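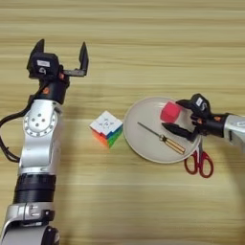 Hosum Community Boards > Workplace and Facilities > Recreation Rooms

Topic: Proposed standard for puzzle items on shared tables

Posted by kpal_facilities
August 11, 2026

Colleagues,

The Undport office is revising its guidance for the third floor recreation room, and I have been asked to collect comments before the text goes to the building manager. The draft concerns the puzzle cubes and other small items that are left out on the wooden tables for general use. The relevant section reads as follows:

"4.2 One cube may remain on each table during business hours. Cubes are to be returned to the cabinet by the last person to leave the room. Cubes may be left in any state, solved or unsolved."

The final sentence was the subject of some discussion in our office. I would welcome the views of other sites. The present budget for the room is $514 for the year, of which $105 is set aside for replacement items.

Kanchan Pal
Undport Facilities

Reply from v_savolainen

Thank you for posting the draft. Our site adopted a similar rule in December and I can report that it has been satisfactory in most respects. I would, however, ask that the last sentence be struck. A cube that is left scrambled is treated by most visitors as something to look at. A cube that is left solved is picked up far more often. We therefore ask staff to leave cubes solved where they are able to do so.

Please also consider adding a line on the care of the tables. Ours are a pale wood with an oil finish, and they mark easily when a cube is dropped on a corner.

Valtteri Savolainen

Reply from remzi.k

I must respectfully disagree with Mr. Savolainen on the first point. Most employees cannot solve a cube. A rule that favors the solved state will discourage those people from touching it at all, for fear of leaving it in a condition they cannot correct. We had precisely this complaint at Kong. A member of the accounts team returned a cube to the cabinet with a written apology attached.

The sentence should remain as drafted.

With regard to the tables, I agree. A felt mat of modest size would be sufficient.

Reply from v_savolainen

I accept that the wording matters. "Where they are able to do so" was intended to address that concern. No one at our site has been asked to apologize.

Reply from adeel_gilani

May I raise a separate matter? Section 4.2 does not say who is responsible for maintenance. The cubes at our site became stiff within a few months of daily use. Two had loose center caps, and one came apart during a lunch break, with the result that an edge piece was lost beneath the radiator. The $105 allowance would be adequate only if the existing cubes are looked after.

Our procedure is as follows. Each cube is wiped with a damp cloth on Friday afternoon and dried at once. A small amount of silicone lubricant is applied when the turning becomes rough. Petroleum products are not used, as they can damage the plastic.

Adeel Gilani
Kendier Building Services

Reply from dehua_du

I support the maintenance procedure. I do not support mats. We purchased mats and they were in the wash or missing for the greater part of the year. A bare tabletop is simpler to clean, and the occasional dent in a recreation room table is ordinary wear.

I would also ask whether one cube per table is too few. Our room has a long table that seats ten, and people are reluctant to reach across a colleague for it.

Reply from remzi.k

Ordinary wear is charged to the tenant under our lease. The refinishing estimate we received was $745. I would prefer to wash the mats.

Reply from kpal_facilities

I am grateful for these replies. The maintenance procedure will be added as section 4.3, with credit to Mr. Gilani. The limit will be changed to one cube for each five seats.

On the question of solved and unsolved cubes, opinion remains divided, and I will forward both positions to the building manager. Mats will be left to each site. Mr. Karabulut, if you are able to send me the supplier's name for the felt, I will include it in the appendix.

Reply from remzi.k

I will send it by internal mail this afternoon.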